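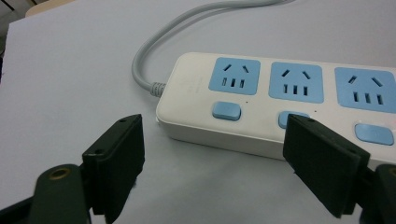

White power strip with light blue socket panels.

Section 4. Entering and Publishing an Obituary

Use this section when a family or funeral home has sent in a notice and you are ready to put it into Stevaveo. You need an Editor or Desk account. Contributor accounts can save a draft but cannot publish.

Before you start

Have the following on hand:
The text as submitted (email, fax or online form)
The name and phone number of the person placing the notice
The name of the funeral home or cremation service
The order number from Stateck, if the notice is paid

Note: Death notices of 400 characters or fewer are free and do not get an order number. Anything longer is a paid obituary and must be matched to an order before it can run.

4.1 Confirm the death

1. Call the funeral home at the number in the Cletano directory. Do not use a number given in the submission.
2. Ask for the full name, age, and date of death. Write down who you spoke to.
3. Open the notice and select Verification.
4. Enter the name of the person you spoke to and the time of the call.
5. Select Confirmed.

If no funeral home is involved, ask the family for a copy of the death certificate or a letter from the hospice or county office. Attach it under Verification > Documents. Attached documents are visible to Desk accounts only.

Caution: Do not select Confirmed on the strength of an email alone, even when the email comes from a funeral home you deal with every week.

4.2 Enter the name and dates

1. Select New Notice > Obituary.
2. Type the last name, first name and middle name in their own boxes. Leave out titles such as Dr. or Rev. These go in the Prefix box.
3. If there was a maiden name, type it in Birth Name. It will print in parentheses after the middle name.
4. Put a nickname in Known As, without quotation marks. Stevaveo adds them.
5. Enter the date of birth and date of death. The age fills in by itself.
6. Compare the age with the one in the submitted text. If they differ, stop and call the family.
7. Enter the city of residence. Add a former city only if the family included one.

4.3 Enter the text

1. Paste the submitted text into the Body box using Paste Plain. Regular paste brings in hidden formatting that breaks the print column.
2. Read it through once against the original.
3. Correct spelling of ordinary words. Leave the wording as the family wrote it.
4. Check that every person in the survivors list has a relationship shown.
5. Spouses of survivors go in parentheses after the survivor's name: daughter, Name (Spouse) of City.
6. Look at the counter under the box. The limit for a standard obituary is 3,000 characters, spaces included. The base price covers the first 1,260.

Note: If the text is over the limit, the Save button stays gray. Call the family and ask what they would like to take out, or offer the extended size. Do not trim it yourself.

4.4 Services and memorials

1. Select Add Service for each event. Visitation, funeral and burial are entered separately.
2. Choose the type, then enter the place, date and start time. End time is optional for everything except visitation.
3. For a private service, check Private and leave the address blank. An address typed here will show online even when Private is checked.
4. If the service will be held later and no date is set, choose Date to Be Announced. A notice saved this way comes up on your task list every 30 days.
5. Type memorial gift wishes in the Memorials box. Use the full name of the charity and no web links.

4.5 Proof and publish

1. Select Send Proof. The proof goes to the person placing the notice, with a copy to the funeral home.
2. Wait for a reply. A proof with no reply is not an approval.
3. Make any changes and send a second proof if a name or date was touched.
4. Select Publish, then choose Online, Print or Both. Print closes at 3 p.m. for the next day's paper.

Error 921 at this step means the order number is missing or belongs to another notice. Go back to Billing, retype the number and try again. If the error comes back, contact Nithin Kandasamy at the McPhee support desk.

Corrections after publishing are covered in Section 5.

Section last revised Mar 29, 2021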